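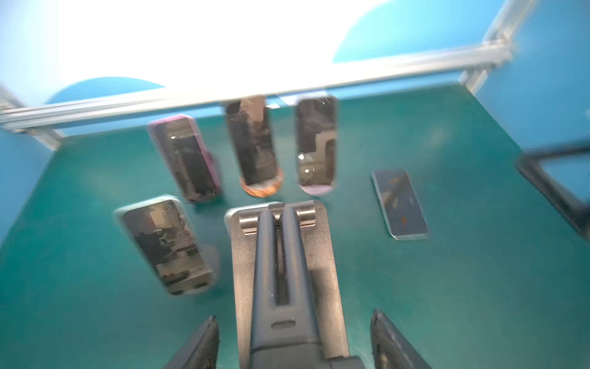
3.2 Incident reports and coding

We collected all reports of patient aggression filed by staff at the two outpatient sites, Rellen and Cabanatuan, between September and the following May. Both sites use the same reporting form, which asks for the time, the place, the people present and a short account in the writer's own words. After duplicates were removed, 1,498 reports remained.

Two coders read a shared sample of 200 reports and sorted each by the most serious act described: verbal abuse, threat, damage to property, or physical contact. They then compared results and settled differences by discussion. The wording of two categories was changed at this stage – "threat" now covers threats made by telephone – and the rest of the reports were coded with the revised guide.

Figure 3. Reports by most serious act, both sites combined. Reports that named no act are left out.

Verbal abuse was the largest category at both sites (Figure 3). Physical contact was less common, and most of it took place in waiting areas or at the entrance to a consulting room. In 9 reports a weapon was mentioned, and in 7 of these it was found before the patient had seen a clinician.

Many writers noted that the patient had been agitated for some time before the act itself. The form has no field for this, so we took it from the written account where it was given. Times are often missing, and we did not try to estimate them. Reports from Cabanatuan tend to be shorter, and comparisons of length of agitation between the sites should be read with care.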